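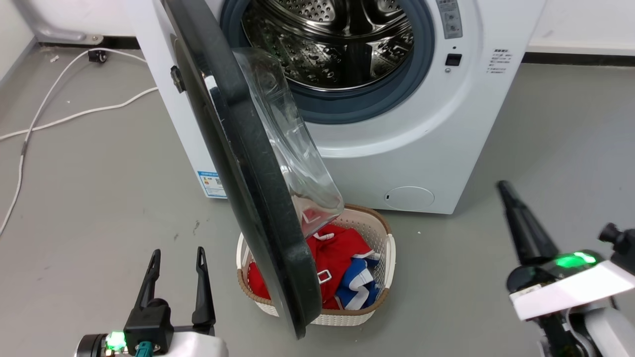
Yutong Li wrote in the first review that a wash cycle is easy to meter and hard to label, and asked that the card say plainly which columns come from the meter and which come from a person with a pencil. The columns are now split that way throughout.

Gisar Laundry Log
Data card and usage notes
Release date: 2018-11-15
Maintainer: Imani Shirima

Summary

Gisar is a table of household wash cycles recorded in Manstead. Each row is one cycle on one washing machine. A row holds electricity and cold water readings taken at the machine, together with a short diary entry made by whoever started the load. The release covers 3,345 cycles from 14 households. All of the machines are front loaders with a cold fill only. Dryers, combined washer-dryers and hand washing are out of scope.

The log was put together to study how load size and program choice affect water and energy use in ordinary homes. Published test figures are normally taken with a standard load on a standard program, and people at home often use neither.

Files

cycles.csv — one row per cycle, all columns
households.csv — one row per household, with machine capacity and number of residents
traces/ — power readings for each cycle, one file per cycle_id
diary_codes.txt — the code list used to transcribe the paper diaries
CHANGES.txt — differences from the draft that went to reviewers

All text files are UTF-8. Decimal separator is a point. Missing values are left blank. A zero is always a measured zero.

Metered columns

cycle_id: unique integer, assigned in order of import. It has no meaning across households.
start_local: start time in local time, to the minute.
duration_min: minutes from first to last power draw above standby.
energy_wh: total electricity for the cycle, standby excluded.
water_l: cold water drawn during the cycle, in liters.
peak_w: highest power reading in the trace.
heat_min: minutes in which the heating element is judged to be on. Derived from the trace.

Power was read with a Valtel plug meter and water with a Valtel inline flow meter on the supply hose. The two devices keep separate clocks. They were lined up afterward on the first fill of each cycle, so small offsets within a cycle should be expected.

Diary columns

program: cotton, synthetics, delicates, quick or other.
temp_set_c: temperature chosen on the machine. Blank if the household left it at the program default and did not write it down.
fill_level: one of four codes, from 1 (a few items) to 4 (full drum). Judged by eye.
soil: light, normal or heavy. Judged by eye.
detergent: powder, liquid, capsule or none.
note: free text, with names and addresses removed.

Households were given one sheet of instructions on fill level. Code 4 means that an adult's hand, held upright, just fits between the top of the load and the top of the drum. Code 1 means the load covers the bottom of the drum and little else. Codes 2 and 3 were left to judgment, and agreement on them is poor. Merge them if your analysis can tolerate it.

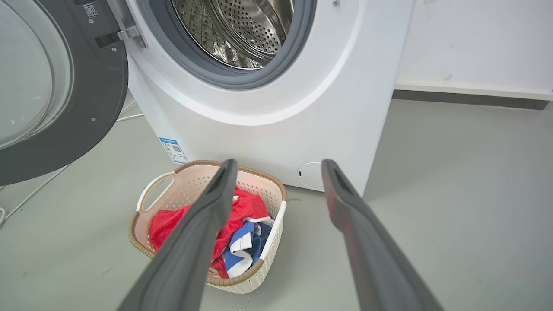 Collection and cleaning

Diaries were transcribed by one person and checked by another. Meter exports were converted with Morsy, a set of scripts written for this project. Morsy detects the start of a cycle, cuts the trace and matches it to the nearest diary entry by time. Matches that looked doubtful were settled by hand.

Of the released cycles, 394 have no diary entry. They are kept, with the diary columns blank and the flag no_diary set to 1. Most look like normal cycles in the trace, but a few are very short and may be rinse-and-spin or drum cleaning programs. Do not assume they are missing at random. Some households stopped writing during busy periods, when they were probably also washing more.

Cycles interrupted by a power cut or by a person opening the machine partway through are kept and flagged interrupted. Their energy and water totals are valid for what was drawn. They should be left out of any per-program average.

Known problems

1. Delayed start. Machines with a timer draw a little power while waiting. Morsy treats this as standby, and start_local is the start of the actual cycle. The diary time is the time the button was pressed. The two can differ by hours.

2. Low flow. The flow meter underreads when a machine tops up slowly. The effect is largest on delicates. No correction has been applied.

3. Extra rinse. The diary has no field for it. Some people mention it in the note column and others do not.

4. Hard water. Manstead has hard water, and heating elements in older machines are likely to carry scale. Machine age was asked for, but the answers were too vague to publish.

Suitable uses

Comparing programs within a household. Testing methods for detecting wash cycles from power data. Teaching, particularly on joining metered and self-reported records.

Unsuitable uses

Estimating regional or national demand. Households volunteered and were not sampled. Ranking machine models is also unsupported, and make and model have been left out of households.csv for that reason.

Privacy

Start times can show when a home is occupied. Dates have been shifted by a fixed offset per household, with the order of days kept. Please do not try to reverse the shift.

Corrections

Send corrections to the maintainer with the cycle_id and the column name. Fixes go into the next release and are listed in CHANGES.txt. Existing cycle_id values will not be reused.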